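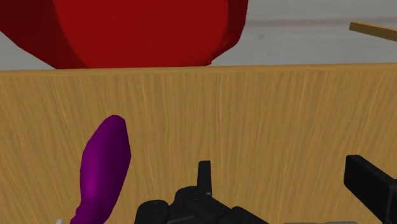
Sohail Rana objected to the first draft of these rules on one point, that a stop condition written after the run is no stop condition at all, and he wanted it moved ahead of everything else. We moved it. The order below is the one now used at Bivolbridge and, since November, at Lindia.

Figure 4. Simulated gripper at a wood-surfaced work area, fingers apart, nothing held. Red and purple objects in view.

4.2 Rules for simulated handling trials

Scope first. The rules cover trials run in simulation only, one arm, one gripper, rigid objects. Soft goods are left out, see section 6. Mobile bases also out.

Rule 1. Stop conditions go in the trial sheet before the first run. Force limit, time limit, leaving the work area. If a limit changes, new sheet, new number. No editing the old one.

Rule 2. Every object in the scene gets an entry, and this includes objects the task never touches. Mass, friction, mesh version. In 7 of the 12 trial sheets we went back over, the bystander objects had no friction value at all and the simulator default was used without anyone writing it down. Makes the runs very hard to repeat.

Rule 3. Camera view is part of the trial. A view such as the one in Figure 4, where the red object is only partly inside the picture, is allowed, but the sheet must say whether the controller gets that view or a wider one. Two sites read this rule differently at first – Kakakhel logged the view used for display, Lindia the one fed to the controller. It now means the controller view, always.

Rule 4. Gripper state is logged as a finger gap, in the same units as the object sizes. "Open" and "closed" are not accepted. A half closed gripper was being entered as either one, depending who did the typing.

Rule 5. Failed runs are kept. Same folder, same naming. A run that hits a stop condition counts as a failed run even if the object ends up where it shoud be.

Rule 6. Random seeds in the sheet, one per run. A seed range is fine if the runs are in order.

We do not claim that the rules make a simulated result carry over to a real arm. The Drarner checklist has a transfer step and we looked at using it, but it assumes a physical cell with an interlock, and most of its wording does'nt apply. Only its sign-off line was taken over: one person runs, a different person signs. At small sites this is the rule that gets skipped most, and we have no good fix for it yet.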